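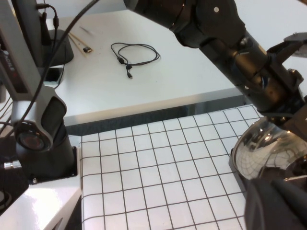
Pandell Audio Drama Club – Recording and Workshop Group

Home recording tips: closets, tables and script pages

Revised November 29, 2019

Most members record their parts at home. The notes below cover the faults that come up most often in submitted takes.

Room. A closet with clothes on both sides gives a drier sound than a carpeted bedroom. Leave the door open and face the clothes. If no closet is available, hang two heavy blankets behind the speaker, clear of the wall.

Hum. Unplug the refrigerator if it shares a wall with the room. Put your car keys inside it so that it gets plugged in again before you leave the house.

Table noise. Stand the microphone on a folded bath towel. Tighten loose table legs first; a towel does not stop a rattle. A hard tabletop also reflects the voice back into the microphone, so cover the area in front of it.

Distance. Keep your mouth around 6 inches from the microphone, slightly off to one side. For shouted lines, step back and leave the gain alone.

Script pages. Print on one side only and do not staple. Lay the pages out side by side and stop at the end of each pair. Page turns under dialogue cannot be removed cleanly.

Footsteps and doors. Do not add your own. Sun-ja Seol records all effects for Mathebula separately, including the gravel.

Files. Record seven seconds of silence at the start of each scene. Send WAV files, mono, named by character and scene number. Takes for "The Corkari Signal" go to Ottmar Wiegand.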